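Workshop notebook – Kilcombe, ground floor office
November 2022

Carrying on from the August entry on the curved wall. The moves and power are mostly done, so this is the state of the room and what is left.

Curved wall. The brick bows into the room along the whole right side and no furniture with a square back sits against it properly. Measured the gap at cabinet height again: 118 mm at the narrow end of the base, opening toward the corner. Decided in August not to scribe a filler panel and I still think that was correct. The panel would have to come off every time someone needs the wall socket. The gap stays as storage for one box and nothing else. If a second box appears it goes upstairs.

Cabinet. Tall gray one, from the old Furukawa order. Leveled it on the adjusting feet, front left foot wound out 8 mm. Doors now close without rubbing. Anchored to the partition side with a strap, since the brick is soft in that area and the first plug pulled straight out. Filled the hole with lime mortar, color is too light, will tone down or it won't. Load limit on the shelves as delivered is 370 N each, which is less than it looks. Paper goes on the bottom shelf only.

White table. Had it square to the partition at first and it was in the way of everyone coming around the end. Rotated it so the rounded front corner faces the walkway. Clear passage between table and the nearest chair is now 1000 mm with the chair pushed back to its mark, less if it is left where people leave it. The back edge doesn't meet the curve of the wall and small items will go down behind it. Considered a strip of edge foam. Not bought.

Sorting on the table. Yellow compartment organizer is the only container that lives there. Agreed use:
– fasteners and small clips in the short compartments
– pens and markers in the long one
– anything unidentified goes in the end compartment and is thrown out when the end compartment is full
The red ball is the one from the floor level check (put it down, see which way it goes). It rolls toward the brick from every point tried on the old floor covering. On the new gray floor it stays put at most points and creeps near the partition. Keep it on the table until the partition end has been checked again.

Flowers can stay at the wall edge of the table. No open water next to the sockets, otherwise no objection.

Power. This is the part I am not happy with. The desk run is fed from the Soltov floor box, and the floor box is on the wrong side of the walkway from where the table ended up. For now there is a white strip on the floor with a black cable going back toward the left desks. Works, but it is in a walking line. Options:
1. Cable cover, low profile, taped down. Cheap, looks bad, can be done in an hour.
2. Move the strip up under the desk on a tray and run one lead along the partition track. Needs a longer lead, have one in stores, not tested.
3. New outlet on the partition. Needs the electrician and the landlord.
Going with 2, with 1 as cover until the lead is tested. Don't daisy-chain a second strip off the first. Label both ends of whatever goes in.

Chairs. Two types in the room and they wear the floor differently. The five-star caster one is on soft wheels and leaves nothing. The sled base one has bare chrome runners and has already put a fine line in the new floor near the cabinet, visible at a low angle. Clip-on glides for the runners: Odo has them listed, check the tube diameter before ordering because the last set was for a thinner frame and cracked on fitting. Until then lift it, don't drag it.

The sled chair is also being used as a shelf. Papers and cards on the seat need to go in a tray or to whoever they belong to. A chair with things on it gets moved by pushing, which is how the floor got marked.

Left desk. Monitor position is fine. The yellow-green storage box stays on the desk for now, it is too tall for the shelf spacing in the cabinet. Reset shelf pitch one hole up and try again. Floor under the desk should be clear for the tray in option 2, so anything kept down there needs another place before that work starts.

Glass partition. Cleaned both faces. The lower gasket has lifted over a short length at the cabinet end, pushed back in dry and it held for a day and then lifted again. Needs a bead of neutral cure silicone, not the acetic one, which smells for a week and attacked the finish on the frame last time. Mask both sides.

Open items
– test long lead, fit tray
– tape down cover in the meantime
– glides for sled chair, measure tube first
– gasket at cabinet end
– shelf pitch, left-hand bay
– repeat ball check at partition end
– decide on foam strip behind table
– mortar patch color

Room as it stands, power strip not yet moved.

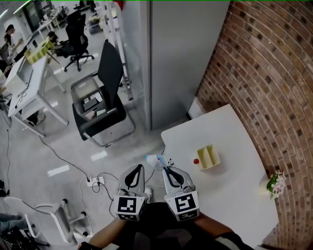 Kilcombe ground floor, table and cabinet at the brick wall, strip still on the floor.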